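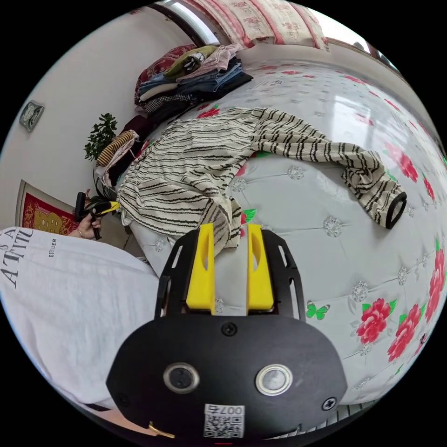

2/15/19 Demo at Greer's

Went to see the folding thing after all. Greer Halliday had the grippers out in the bedroom, one in each hand, yellow fingers over a striped top on the rose quilt. Jeans and so on already piled up at the far end. I asked who folded those and got a smile.

The pitch, from Jinlong Wei of Sokberg, is that a person does the job by hand with these and a robot learns it later. How much later? He said they want 3000 folds first. I said my mother could do a shirt blind in 1993 and never needed a QR code on her.

Xiaoyan was impressed. I wasn't, much. It's still a person doing laundry, only with clumsier hands. Wei has my email now, so I expect a newsletter. Must return Greer's casserole dish.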